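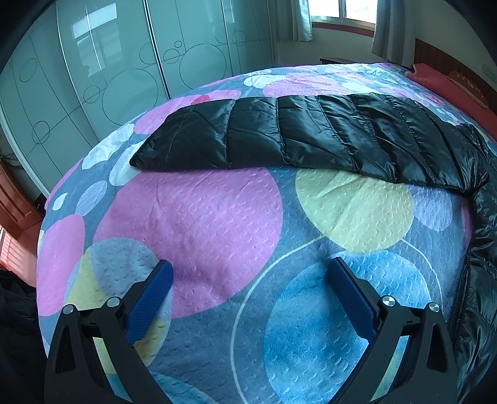
Bedspread, gripper open, nothing between the pads yet.

October, 6:40 am, Budow field room

Okay, hair snares. Finished the last of the Conneely valley loop yesterday and my knees are letting me know! We had 110 snares out for the pine martens and got usable tufts off a good chunk of them, though the ones by the creek were mostly squirrel again (I swear they like the lure more than the martens do).

194 envelopes logged so far. I've split them by side of the road, because what we're really after is whether the Drilatthorpe animals are mixing with the Budow ones or just breeding among themselves over there. If it's the second, the inbreeding numbers are going to look grim.

Ran a test plate with the Niltine kit last night. Bands were faint on anything with fewer than four roots, so please, everybody, stop pooling skimpy tufts from different snares to bulk them up. One snare, one envelope!

Spun at 4000 rpm, eluted in 100 microliters. Might go down to half that for the weak ones and see if it helps.

Still to do: relabel the creek envelopes, order more silica gel, find out who has the spare key to the Drilatthorpe gate. Freezer shelf two is full, use three.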